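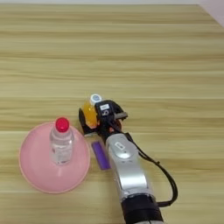 September, bench notes, table tidy job. Question for this month is still whether the arm can clear a kitchen table well enough that we'd let it do ours at the Torwood shop. The chore is plain: things left on the table go onto the plate, plate gets carried off by a person. The clear bottle with the red cap is standing up on the pink dish, so the dish has less room than the planner thinks it has. The small bottle in the gripper has a white cap and is tilted over, cap up and to the left, and a tilt like that is what I want to write about, as every placement after it depends on how the thing is held.

Settings for the morning block: slow approach, grip force at 5 on our scale, 10 tries per object. Changed the force to 8 after lunch for the smooth items. Didn't touch the camera calibration. Lodhi planner on the old weights, Burkeo planner on the new ones.

Lodhi got the pick right most of the time but it's lazy about the put-down. It lets go as soon as it's over the plate and doesn't care what is already there. Burkeo waits longer, looks again, and will go around a tall object. It is also slow enough that I made tea during one run and came back to find it still making up its mind. 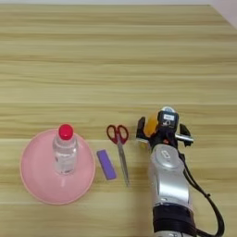

Flat things are the trouble. The purple block lies so low that the fingers have to come down almost to the wood, and both planners stop short to protect the table. Lodhi gave up on it 8 times out of 10. Burkeo got under it more often but pushed it along first. Scissors I left on the cautious limit and will keep there until somebody has written a proper rule for which end to pick up. A person does that without thinking.

Asked the Clustham people what they do for thin items. They slide them to the table edge and pinch from there. Fine for a card, but I don't like it for anything with a blade. Might try a softer fingertip first.

Time per item with Burkeo, best run: 17 seconds. I can clear the whole table by hand in less. Speed doesn't bother me much for a job done overnight - dropping things does, and so does having to stand beside it.

So for our own kitchen, no, not yet. Round and upright items I'd trust it with if the plate started out empty. For the shop floor, maybe sorting parts into a tray, all one shape.

To do:
Re-measure free space on the plate before each put-down
Lower the table clearance limit by a little and watch the motor current
Order soft fingertips, grey ones were no good
Copy today's logs off the bench computer before it fills up again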